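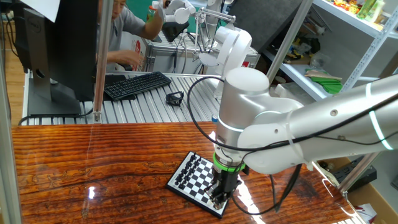
Is the Kashindye remake "leak" worth believing?

Posted in Games > Rumors and Upcoming Releases

Fasil Demissie

Over the past week three different people have sent me the same screenshot of a forum post claiming that Plaltivbridge is remaking Kashindye, with a reveal in January. The poster says he has "a contact in QA" and lists the following: full remake on a new engine, 12 playable characters, the river chapter put back in, and a release the same year as the reveal. No video, no art, no document. The whole thing is text.

I played the original to death and would love for this to be real, which is exactly why I don't trust myself on it. Two gaming sites have now run it as news, but both of them link back to the same post, so as far as I can tell that's still one source. One of them put "confirmed" in the headline and then "if true" in the second paragraph.

Has anyone here followed this studio long enough to say if the details hold up? And is there any reason to hold off on buying the old version while it's on sale for 9 dollars? I lost my disc in a move.

3 replies

fernhollow_82

I've followed them since before Fladwood and I'd put this one in the trash. Take the claims one at a time.

"New engine" is in every remake rumor ever posted. It costs nothing to say and you can't check it.

The 12 characters figure sounds specific until you remember that the original had 12 portraits on the character screen, four of them grayed out. Anyone who owned the game could come up with that. If he had said 11, I would have been more interested, since he'd have needed a reason.

The river chapter is the fan wish. It has been on every wish list on the old boards for as long as I've been reading them. Leaks that contain only things fans already asked for make me suspicious. Real projects have annoying stuff in them. Somebody's favorite character gets a new voice, the map gets smaller, there's a store. Where is the bad news in this post? I read it twice and there isn't any.

Then the release window. Plaltivbridge took forever on Fladwood and pushed it back twice after showing it. I can't see them announcing in January and shipping before the end of the same year. Could be wrong, studios do change how they work, but I'd want more than a guy with a contact.

One more thing, check the account. It was opened the same month as the post and the only other thing on it is a claim about a Ukport sequel that was supposed to be shown last summer. It wasn't.

On the sale, buy it. Nine bucks for a game you already know you like is fine even if a remake gets announced tomorrow. Remakes tend to drop things, and you may want the old one around anyway.

mapleknuckle

its real, my cousin's roommate saw the logo

Pell_Orchard

I'm a little less harsh than fernhollow but I land in nearly the same place.

There was a job listing on the Plaltivbridge site in the spring asking for someone with experience "bringing older titles to current hardware." I saw it myself before it came down. People are treating that as proof of the leak. It's proof that they wanted to hire somebody. It could be for a remake of Kashindye, or a plain port of Ukport, or a collection, or something that got canceled in a meeting two weeks later.

What I suspect happened is that the poster saw the same listing and built a story on top of it. That's how a lot of these go. There's one true thing at the bottom, then a pile of guesses, and if any of the guesses hits he gets to say he called it.

The thread on the original forum is past 300 replies now and I went through more of it than I'd like to admit. The poster answered early on, got asked for anything at all that could be checked later (a menu color, a song title, whatever) and said he "had to protect the source." He hasn't been back since.

Agree about buying the old one, with one warning. The PC version needs a fan patch to run in widescreen. Out of the box it stretches everything at 1,080 lines and the text gets fuzzy. Get the patch from the pinned post on the fan board and skip the download sites that come up first in search, a couple of them bundle junk with it. Back up your saves before you run it.

Fasil Demissie

Thanks, that's more or less what I was afraid of. I hadn't thought about the grayed out portraits. Bought it this morning, and the patch worked on the second try (it has to go in the main folder, the one above "data"). I'll leave this open until January in case the cousin's roommate comes through.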